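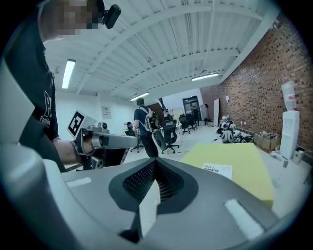
Student newsroom rights tool goes live, with questions attached

Fundgate, the company best known for its classroom fundraising pages, opened its image licensing service to high school and college newspapers on 1st April. The product is called Curkov, and the pitch is simple enough: a student editor pastes in a picture, and the software says whether the paper can run it.

The company says 168 student publications signed up during a test that began in January. It did not say how many of them are still using it.

Curkov gives each picture a score, which Fundgate calls an Elo, borrowing the word from chess ratings for reasons the press materials never get around to explaining. A high score means the picture is "likely clear." A low one means the editor should ask an adult. What the score is built from, the company would not say beyond "a blend of signals." It also declined to say who pays if a picture marked likely clear brings a bill from the photographer. The terms of service answer that one. Section 11 puts the whole risk on the school.

Apolline Chevalier, who has advised a college weekly for 10 years, tried the service during the test and dropped it. Her staff ran a set of pictures whose owners they already knew, including several shot by their own photographers. Two of those came back with low scores. A concert picture lifted from a band's social media page was rated likely clear.

"My students used to send an email and ask," Chevalier said. "Then they stopped sending the email. I'd like to know what we gained."

Fundgate's head of school products, Mwangi Mwakyusa, said the concert result was "a known gap" and that pages run by performers are now handled differently. He would not give an error rate. Asked whether the service can judge fair use, he said it offers "guidance in that direction." Fair use in the United States is decided case by case, by looking at things like the purpose of the use and its effect on the market for the work. It is hard to see how a score could settle that when the software never asks what the story is about.

There is also the matter of what happens to student pictures once they are uploaded. The terms let Fundgate keep copies "to improve matching." Mwakyusa said students still own their work and that a delete button is coming. He gave no date for it.

The basic version is free for the first school year. Pricing after that has not been announced. A rival service, Mussa, charges by the picture and makes no claim to rate anything; it puts the editor in touch with the owner and keeps a record of the permission.

Advisers who want to comment on the terms can write to Fundgate at its office, Suite 1616, or use the form in the Curkov dashboard. The form requires an account.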